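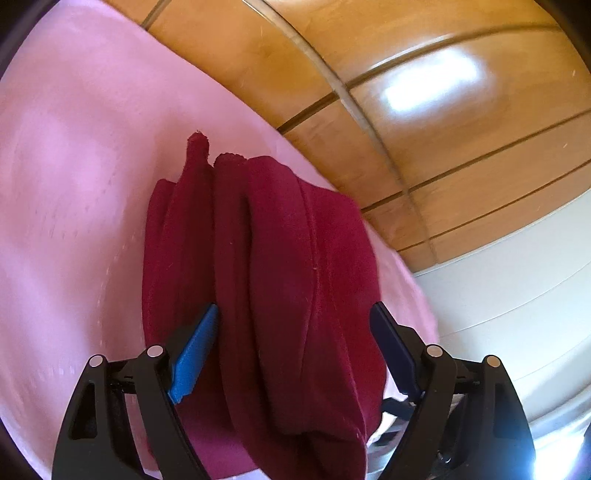
# Rolled, Folded, Stuffed: the Linen Gallery

I've been told by three separate people that rolling your linens will change your closet. Two of them had recently watched the same Akinola video, and the third was selling baskets. So this gallery page is a record of how rolling goes in my house, with my linens, on my floor. I have one hall closet, four shelves, and a door that doesn't close in September when the air is damp.

The claim, as Akinola puts it, is that a rolled piece takes up less room than a folded one, shows its color at a glance, and comes off the shelf without disturbing its neighbors. I'll give them the color. I have doubts about the rest.

**The maroon one, on the pink sheet.** Long, lumpy, and split down the middle by a groove, with the right side fatter than the left. There's a frayed little point sticking up at the top that no amount of tucking is going to make elegant.

**Same cloth, the surface.** Light lint specks on dark fuzz. Rolling is supposed to keep the outside neat, but dark fuzzy fabric shows everything however you store it. The faint seam curving over the right side is at least doing its job.

## What the method promises

Akinola's instructions tell you to fold in thirds lengthwise, smooth with the flat of the hand, and roll from the short end "with even pressure." I would like to meet the person who gets even pressure out of a thick, soft cloth. One side always gains on the other. By the time you reach the end you have a cone, and a cone doesn't stack.

The printed chart says a standard shelf will hold 40 rolled pieces. It doesn't say how thick the pieces are, or how deep the shelf is, or whether the bottom row can ever be reached again. My shelves are 60 centimeters deep. That sounds generous until you lose a hand towel at the back of one for most of a summer.

Romain Caron swears by it, and I've seen his closet, and it does look good. Romain also owns nothing but thin cotton, all in two sizes. Give him a fitted sheet and a stack of fleece and then let's talk.

## The basket question

Ovness makes a set of wire dividers meant for rolled linens. I bought one. The rolls sit in it nicely for as long as it's full. Take two out and the remaining ones relax and start to unwind, so now you have a basket of loose cloth, same as before, only you paid for it.

Serpil Altıntaş suggested rubber bands. They work, and they leave a waist in everything. She says that comes out in use. On her towels it may.

Yetunde Idahosa stands hers on end in a drawer and has done so for years. This is the version I find hardest to argue with. A drawer has sides, and the sides do the work the roll is getting credit for. I tried it in the bottom drawer of the old Nernmont dresser and got a decent result with the dishcloths. The bath towels were too tall for the drawer to shut, and the Nernmont isn't a shallow dresser.

## Where I've landed, for now

- Dishcloths and washcloths: rolled, standing up, in a drawer. Fine.
- Bath towels: folded in half, then in thirds, edges to the back.
- Fleece, and anything that behaves like it: folded flat, and not very well.
- Pillowcases: I'll keep putting the matching sheet set inside one of them, a trick that predates all of this and has never come with a chart.

I'm also leaving a note on laying things out. Most guides tell you to work on the bed. I prefer the floor with a clean sheet spread over it. A mattress gives under your hands and the first fold goes crooked. On a hard wood floor you can lean on the thing. Your knees may have another opinion.

Bogdan Michalski wrote in to say that I'm rolling too loosely and should start again with the fabric pulled tight. I've done it his way. The roll was tighter for the evening and a good deal looser by breakfast. If his hold their shape for longer, I'd like to know what they're made of, and I'd like to see them after somebody else in the house has gone looking for a washcloth.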